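## Shoe stand and leather shoe care: common questions

**Which shoes go on the stand?**
Dress shoes up to size 13. Boots over 8 inches tall should be stored on the floor rack instead.

**Do laces need to be undone first?**
Loosen them by two eyelets and leave them threaded. A fully tightened upper creases across the vamp when the shoe is put down on its heel.

**Where do I put the pair while I work on it?**
On the tabletop in front of the stand, side by side. Wipe the soles before they touch the wood. Grit scratches the finish and gets carried back to the stand. 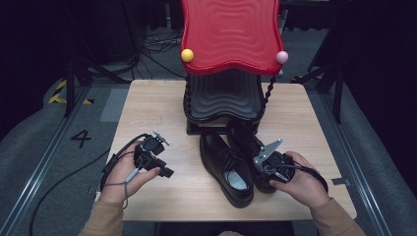
Handle each shoe by the heel counter or the sides. Lifting by the tongue or the laces stretches the stitching at the throat.

**How often should black leather be conditioned?**
Every 2 months with regular wear. Apply Fotum cream with a dry cloth, wait 8 minutes, then buff. Do not apply it to insoles.

**Can the insoles be removed?**
Only if they are not glued. Lift gently at the heel to check. If there is resistance, stop.

**Can I order replacement parts?**
Yes. Write to Rajitha Wanigasekara at the Dunstead office and quote part group 203. Orders received by noon on Wednesday ship the same week.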